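Osidon Striped Tray Set: Set-Up Guide
Section 4. Sorting small jewelry and trinkets

The box promises a tidy drawer in minutes. Allow longer, especially if chains are involved.

1. Spread a cloth on the table. Beads roll, whatever the leaflet says about the tray rim stopping them.

2. Tip everything out beside the tray. Leave the tray itself empty for now.

3. Pull bracelets and bead strings away from metal chains. Plastic links can stay in a heap until last.

4. Set fabric flowers and bows to one side. They take up more room than you expect and crush easily.

5. Fill the tray with the pieces you wear. If it won't all fit, a second tray is seldom the answer — own less.

CAUTION: Do not lift the tray by a ribbon bow. We would not trust the glue.

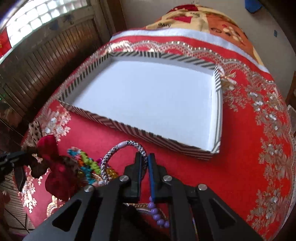 Fig. 4. Tray empty, trinkets out on the cloth (step 2).

NOTE: Refill bows are sold as part 556. Any ribbon does the job.

Last updated: April

We use cookies to remember your region. Accept / Settings

Related items
Drultalico drawer liner 329
Bouazza ring stand
Ralance bead jars 897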